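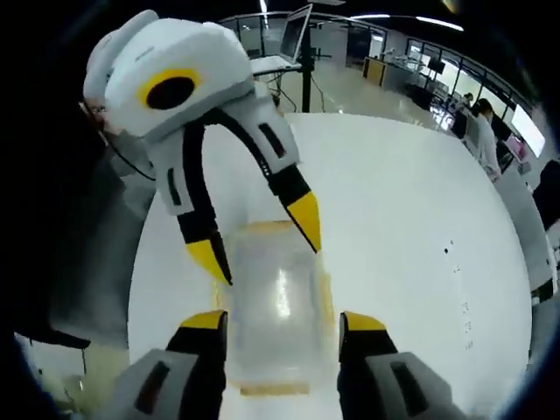

# Keeping Crackers Crisp: Food Storage in Shared Student Kitchens

Latifa Amrani and Nawal Ezzat
Home Science project, final report

## 1. Background

Both of us live in Ashour House, where 15 students share one kitchen. Dry food goes stale fast there in August, when the windows stay open and the dishwasher runs most evenings. We wanted to know how much moisture plain crackers pick up in different kinds of storage, and whether people could tell by eating them.

## 2. Method

We bought one brand of plain crackers and split them into portions of 80 grams. Each portion went into one of four kinds of storage:

- the opened paper sleeve, folded over
- a zip bag
- a glass jar with a screw lid
- a plastic box with a latching lid

Everything stood on the same shelf, away from the stove. We weighed each portion at 7 p.m. for 11 days on a Zolta kitchen scale that reads to a tenth of a gram. The boxes and jars were weighed empty first and that weight was taken off.
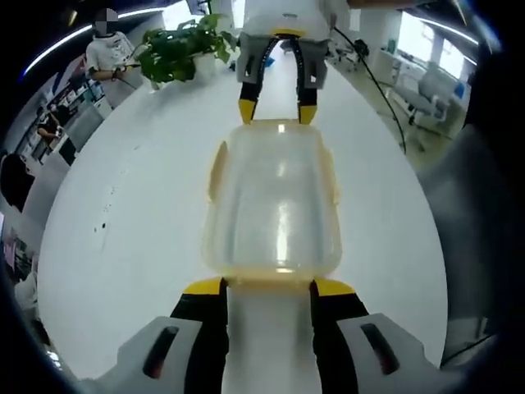 *Figure 1. Clear plastic food container with side latches.*

On the last day, housemates tasted one cracker from each portion without knowing where it had been stored, and marked it crisp, soft or in between.

## 3. Results

The folded sleeve gained the most weight, and most of the gain came in the first three days. The zip bag was slower but did not level off before we stopped. The jar and the latching box were close together, and on several days the difference was too small for our scale to show. 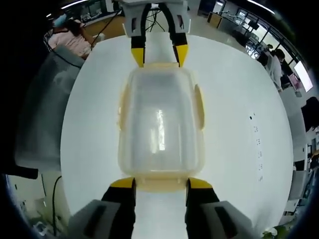 The tasting mostly agreed with the weights. Crackers from the sleeve were marked soft by everyone. The zip bag got mixed answers, and two people marked the jar crackers softer than the box crackers — the weights do not back this up, so we would not read much into it.

## 4. Problems

We lost one reading for the zip bag when it was left open overnight. We also had no humidity meter until day four, so the early weights can't be matched to the air in the kitchen. Opening every container daily to check the crackers let in air that a closed container would have kept out.

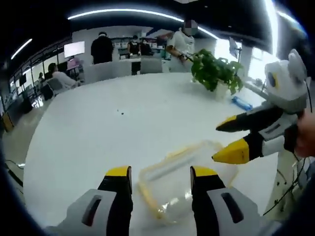 *Figure 2. Food container on the white table.*

## 5. Next steps

We would repeat the test in a dry month, with two portions per container and a set that stays closed until the end. Nawal also wants to try rice and ground coffee. The full table of weights is in the appendix.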